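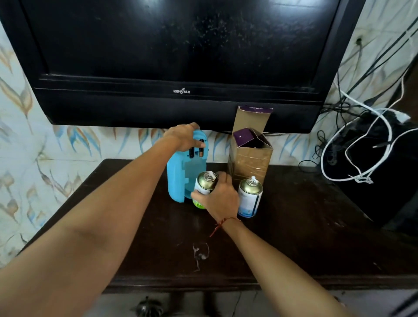
Abb. 9.1 Fernsehgerät an einer gemusterten Wand

Kapitel 9
Gipfeldiplomatie und Bündnispolitik

Wenn Regierungschefs verreisen, ist der größte Teil der Arbeit meist schon getan. Abschlusserklärungen werden Wochen vor einem Gipfel entworfen, von Fachbeamten abgestimmt und nur in den strittigen Absätzen offen gelassen. Dieses Kapitel behandelt die Vorbereitung, den Ablauf und die Nachwirkung solcher Treffen. Im Mittelpunkt steht die Frage, wie viel Spielraum den Beteiligten am Verhandlungstisch noch bleibt.

9.1 Der Weg zum Gipfel

Als Fallbeispiel dient das Treffen von Grarkach, zu dem im Mai fünf Regierungen Delegationen entsandten. Verhandelt wurde über gemeinsame Grenzkontrollen und die Finanzierung des Havomo-Abkommens. Den Entwurf hatte eine Arbeitsgruppe unter Leitung des Diplomaten Rok Đorđević vorgelegt. Drei Absätze standen bei der Ankunft der Delegationen noch in Klammern, darunter der Verteilungsschlüssel für die Kosten.

Das Klammerverfahren ist in der multilateralen Diplomatie verbreitet. Es erlaubt, über den unstrittigen Text abzustimmen, ohne die offenen Punkte zu verdecken. Sein Nachteil liegt im Zeitdruck: Was am letzten Abend noch in Klammern steht, wird häufig gestrichen oder so allgemein gefasst, dass jede Seite den Satz anders auslegen kann. 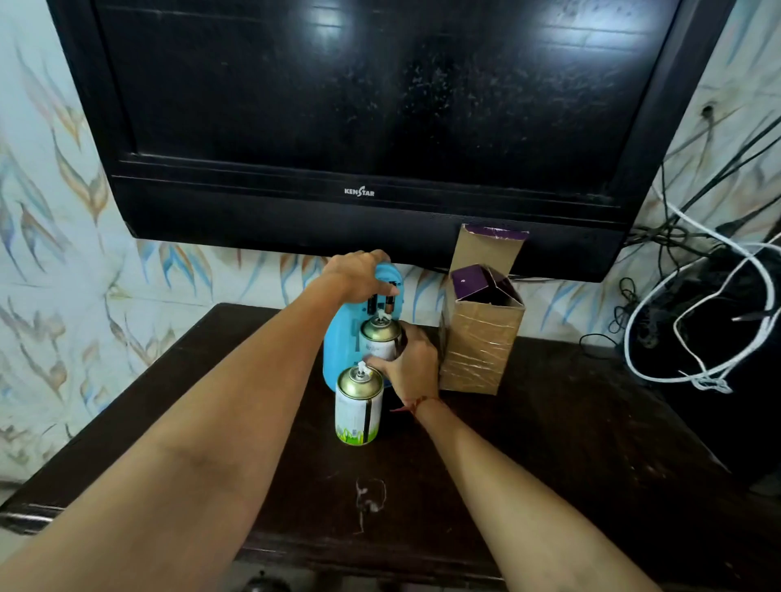
Abb. 9.2 Ausgeschalteter Bildschirm der Marke Kenstar

9.2 Öffentlichkeit und Vertraulichkeit

Gipfeltreffen richten sich immer auch an das heimische Publikum. Arben Lazarević unterscheidet in seiner Studie zwischen der Ankunftserklärung, die Erwartungen setzt, und der Schlusserklärung, die Ergebnisse beansprucht. In Grarkach lagen beide weit auseinander. Am Samstag sprachen alle Delegationen von einem Erfolg, obwohl der Verteilungsschlüssel vertagt worden war.

Leitfragen zum Kapitel

Welche Aufgaben übernehmen Fachbeamte vor einem Gipfel?
Unter welchen Bedingungen bindet eine Schlusserklärung die beteiligten Staaten?
Wem nützt eine unscharfe Formulierung?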